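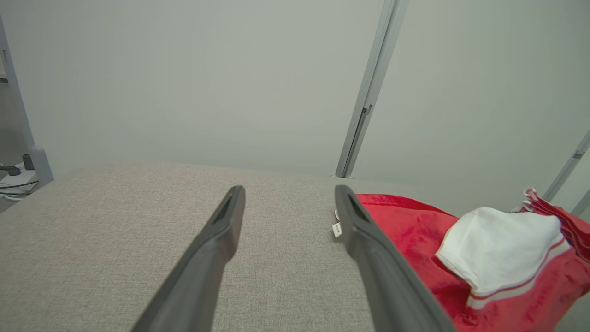 Issue 28

Frequently Asked Questions: Reupholstery and Loose Covers

Gurnberg Upholstery answers the things people ring up to ask, usually while sitting on the item in question. Compiled by Ishbel Imrie, with corrections from Thu Lâm, who does the actual cutting.

Is my couch worth reupholstering?

Sit in the middle of it and rock. If the frame creaks a little, fine. If it sways like a ferry, we need to talk about the joints before we talk about fabric. Solid hardwood frames nearly always repay the effort. Stapled chipboard frames mostly don't, and we will tell you so, although we've noticed that people who ask this question have generally already decided. Sentimental value is a perfectly good reason. We just can't put it on the quote.

Will it be cheaper than buying a new one?

No. It may well be cheaper than buying a good new one, but we understand that this was not the sentence you hoped for.

How much fabric do I need?

More than you think, and more again if you've fallen for a large pattern. A plain two-seater and the same two-seater in big repeating banksias are very different jobs, as each flower has to land somewhere sensible. Please don't buy the fabric first and then bring it to us in a bag with an expression of hope. Send measurements and photos, and Thu will give you a figure in metres.

What is the difference between the Nekeck and the Vorkidholm?

Both are in our house range. Nekeck is the plain weave, with a flat surface and a linen look, and it comes in a run of colours that could all fairly be called oatmeal. Vorkidholm is a heavier wool blend with a bit of nap. Nekeck suits loose covers. Vorkidholm suits fixed upholstery and people who keep the heating low. If you have a cat with opinions, consider Sầm, our tight velvet, which gives claws very little to hook into. The cat may still express itself on the skirting.

Which beige should I choose?

Take the samples home. Look at them in the morning, at night with the lamps on, and next to the carpet you have stopped noticing. A beige that looked grey in the workroom can turn distinctly pink beside a terracotta wall. We lend up to four samples at a time. Kiều Tôn keeps the list of who has them, and she remembers without the list.

Can you match my existing cushions?

We can get close. Ten summers of sun through a north-facing window is a finish we don't stock. Often a deliberate contrast looks better than a near miss, and it costs the same.

Do loose covers really go in the wash?

Ours do, on cold, zipped up and inside out. Skip the dryer. Put the covers back on while they are very slightly damp and they will ease into shape — leave them until bone dry and you'll be wrestling an armchair on a Sunday night. Piping takes longest to dry, so feel along it before you fold anything away.

How long will you have my furniture?

Usually 28 days from the day the fabric arrives, which is a different day from the one you ordered it. Jobs booked in November come with the traditional request to have everything back by Christmas lunch. We do what we can. Dining chairs are quick, while buttoned chesterfields are not, and no amount of ringing makes a button go in faster.

Do you pick up?

Yes, in the metropolitan area, for a flat fee. Diễm Cao drives the van and will want to know about stairs. Please be frank about the stairs. "A couple of steps" has in the past meant two full flights and a landing with a piano on it.

Should I empty the couch first?

If you like. Anything we find under the cushions goes into a labelled envelope and comes home with the furniture. We don't read it, we don't judge it, and we don't keep the Scotch Fingers.

Can I do it myself?

A drop-in dining seat, certainly. Buy a decent staple lifter, take a photo at every stage, and keep the old cover to use as a pattern. Pull the fabric from the centre of each side and do the corners last. Nhi Lại runs a Saturday class for beginners, tools supplied. Wing chairs are in the advanced class, where there is more swearing.

Do you take a deposit?

We ask for $600 on large pieces before the fabric is cut. Once cut, it's yours, even if you see a nicer one in a magazine.

Page last updated 6 January 2026. Prices on the quote sheet override anything you were told at the counter.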